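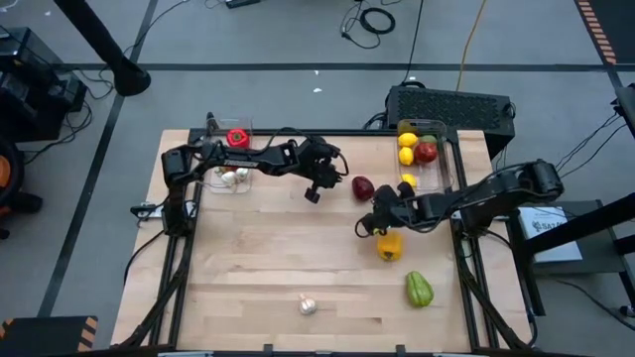

I have been meaning to write down our house rules for a long while now, mostly so I can stop repeating them across the room while somebody's hand is halfway to an elbow joint. When we started the sorting project at Weltevano we had a single page of rules borrowed from a much bigger shop, and I'm fond of that page, but it was written for machines behind fences and it had very little to say about two small arms, a wooden table and a bag of groceries.

So over the spring I rewrote it, with a lot of help from the good people at Ditley, who read my first draft and sent back 40 comments (I deserved most of them!). What follows is the version we work from now. Borrow whatever you like.

Before anyone powers up

Walk the whole table once, slowly, and look at the cables. I mean really look, especially where they loop over a joint, and turn that joint by hand through its full travel. The Fröhlich checklist we used to follow puts cables near the end, and I moved them to the top after a snagged connector cost us most of a morning in June.

Tape lines on the floor mean what they say. Bags, chairs and coffee stay on the far side of them. If you need to step over a line while the arms are live, say so out loud and wait for an answer.

Setting out the produce

Whatever goes on the table gets written down first, including the odd things like chayote, which three different people have logged under three different names. Pick one name per item and stick with it for the whole session. Containers get wiped between sessions, and anything bruised goes in the compost and out of the log.

Leave some space around each piece, too. I know a crowded table is more like real life, and we do get to that, but a new operator deserves a gentle first 15 minutes.

Moving in on an item

Come in slowly, with the other arm parked or well clear, and keep your own hands off the table the entire time. We also check both fingertips before every session, looking for a loose screw or a nicked edge, and then close the gripper on nothing and see that the tips meet evenly. 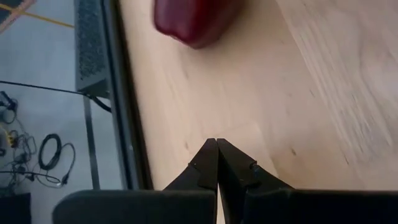

When something goes wrong

Hit the stop first and talk afterward. After any stop we wait 3 minutes before touching the arms, and whoever was driving writes the note, in plain words, while it's fresh. We have 377 of those notes in the Plokora binder now, a good many of them about lemons rolling away, and I still read the new ones every evening before I go home.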